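## Unit 4: Working Surfaces - Grain, Finish and Cleaning

Notes for the June block, M. Marinho. Read before the bench session. Bring the Gistero worksheet and a soft pencil.

Most of this unit concerns light-colored tops. They show dirt early and scratches late, and students tend to over-clean them. 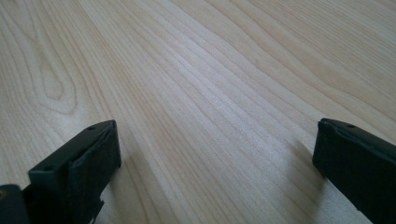
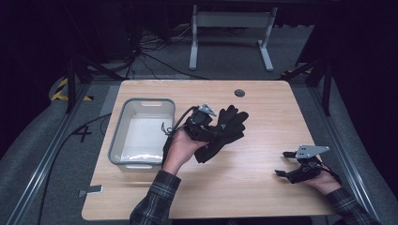
Pale wood-grain top, two views.

### 4.1 Reading the grain

Grain lines on a flat-cut face run in long, nearly parallel streaks. Where the cut passes close to the center of the growth rings, the lines close into nested arches. This is called a cathedral figure. On either side of it the lines bend, then straighten.

Figure alone does not tell you whether a top is solid, veneered or printed. Check in this order:

1. Look at an edge. On solid stock the face grain continues over it.
2. Look inside any drilled hole, such as a cable hole. The core is often exposed there. Remove the grommet first if it lifts out freely.
3. Compare two distant areas of the face. An exact repeat indicates a printed pattern.

Record the result as S, V or P. If the edge is banded and the hole is lined, write U (undetermined) and move on.

### 4.2 Inspecting the finish

Lower your eye until you are looking along the surface toward a window. Reflected daylight produces a washed-out band. Grain is harder to read inside the band, but dents and dried residue are easier to find. Move your head so that the band crosses the full width of the top.

Do not inspect under the ceiling lights only. In the Hornelel exercise, 16 of 20 marks were missed that way.

### 4.3 Cleaning

- Clear the top. Small items go in one tub, and the tub goes on the floor.
- Dry cloth first, along the grain.
- Damp cloth second, wrung out until it does not drip. One pass.
- Dry again at once, including the ring at the cable hole.
- No abrasive pads. They leave dull patches on a gloss finish - these cannot be buffed out by hand.

Lift tubs when moving them. Grit under a plastic base will scratch most clear coats.

### 4.4 Worksheet

Complete rows 1 to 16. For each top enter the grain direction, the S/V/P/U code and the position of any mark, measured from the nearest two edges in millimeters (for example, 627 / 415). Sketch the cathedral figure if there is one. Hand in at the Skerness desk.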